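Brovness Institute of Home and Hospitality Studies
Household Practice I
Handout 6: Open Shelving and the Work Surface Beneath It

Purpose of this handout

This handout accompanies the unit on shared storage and work areas. Students should read it before the practical session and bring a copy with them. The terms introduced here will be used in the written assignment due in May.

1. Definitions

An open shelf is any storage surface without doors or a front panel. A display shelf is an open shelf whose contents are meant to be seen. A work surface is a table, counter or desk on which a task is carried out by hand. Where a display shelf is fixed above a work surface, the two are treated in this course as a single unit, called a paired station.

Paired stations are common in apartments and small guest houses. Their advantage is economy of floor space. Their chief difficulty is that items chosen for their appearance are stored within reach of a person whose attention is on something else.

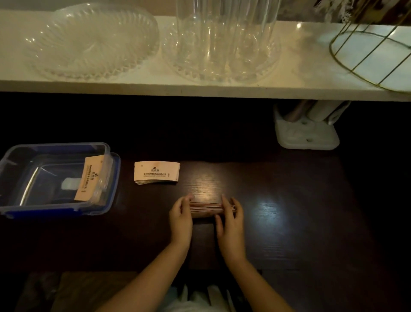 Reading time: 6 minutes

2. Glassware on an open shelf

Clear glass is well suited to a white shelf under warm light. Cut or fluted patterns catch the light along their ridges, and a dish with a scalloped rim reads clearly even though the shelf shows through it. The same transparency makes the edges of a piece hard to judge from the side. In the station shown, a dish and a tall vase stand with their edges nearly touching. Students should note this spacing and compare it with the course standard given below.

Course standard for glass on a display shelf:
Leave a gap of 70 mm between neighboring pieces, measured at the widest point.
Set the foot of each piece fully on the shelf.
Place tall pieces first and arrange lower pieces in relation to them.
Lift each piece with both hands when dusting. Do not slide it.

3. Mixed materials

A row made up only of glass may appear cold. Metal wire, such as a gold-colored basket, introduces an open outline and a warmer tone. Dried flowers or grasses soften the upper line of the arrangement. Dried material sheds, and any sprigs that hang down should be checked weekly and trimmed where they are brittle.

4. The space under the shelf

Small holders placed beneath a shelf keep light articles off the table. Before a holder is mounted, confirm that it does not reduce the clear height needed for the task. Students following the Zarkbridge worksheet should record this height at both ends of the table.

5. Handwork at the table

Sorting a stack of cards is used in this unit as the model task. It requires two hands, good light and a clear area in front of the worker. A dark wooden tabletop provides strong contrast for pale paper goods, although dust and fingerprints show readily on a dark finish.

The table should be wiped and dried before cards are laid out. Completed groups are placed to one side, squared at the edges and kept away from the front of the table. Drinks are not permitted at the station during this exercise.

6. Assignment

Select a paired station in a home, workplace or common room. Draw a plan of the shelf and a plan of the table at the same scale. Mark each item and state whether it is there for use or for display. Propose one change to the shelf and one to the table, with reasons.

The assignment is marked out of 100. The passing mark is 70. Drawings are to be submitted at the Abubakar Building office by 4:00 p.m. on the due date.

Further reading: Gullex Course Reader, section on small rooms.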